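Karamon Electric Steamer Pot
Wednesday, February 3, 2021
By the Pidavitz shop desk

Back in stock as of this week. Sold out most of January, sorry to everybody who wrote in. Small electric pot with a steaming basket, good for one or two people, dorm rooms, offices, anywhere without a real stove. Boil in it, steam over it. Noodles, eggs, dumplings, frozen buns, leftover rice. Price is 78 with the basket, same as before.
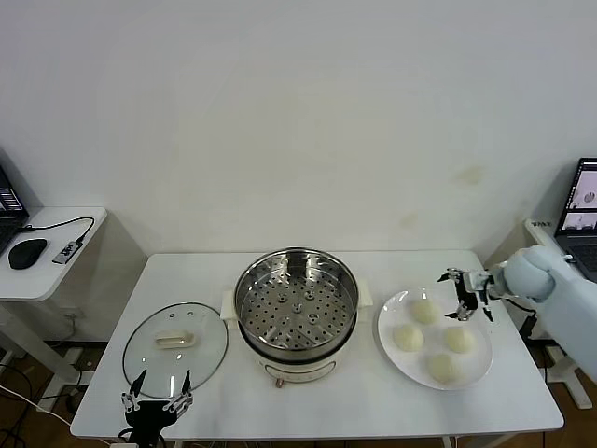
Steamer pot with the basket on, lid and steamed buns alongside.

How to use. Water in the pot first, basket on after, lid last. Frozen buns take up to 12 minutes, fresh ones less. Leave a bit of room between them, they swell. Parchment under each one if you hate scrubbing – cabbage leaf works to. Don't let it boil dry. Long steam, check the water halfway and top up with hot, cold water stops everything and you start over.

Lift the lid away from you. Steam comes out fast.

Cleaning. Unplug, let it cool, wipe the base with a damp cloth. Never put the base in the sink or the dishwasher. Basket and lid can go in warm soapy water. White scale on the bottom is just minerals – splash of vinegar, some water, heat it, rinse twice.
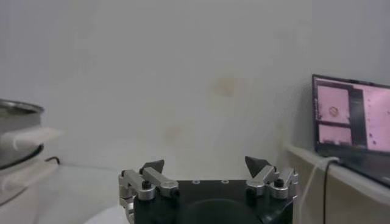

Gripper, black body with silver finger links.

Shipping. Orders in before noon go out same day from the Wuyts warehouse, otherwise next working day. Allow 3 days for delivery, longer for islands. The box is plain brown, so no good as a surprise unless you wrap it. Gift wrap not availble right now.

Returns. Unused and in the box, fine, send it back. Used pots only if faulty. Keep the receipt.

Spare parts. Lids and baskets sold seperately, ask for part 2113 if it's the basket you need. Cords are not interchangeable with the older Meron pots, please don't try. Check the label under your pot before you order – we get a lot of wrong ones back.

Bulk orders for offices and student housing, use the contact form and say how many and where to.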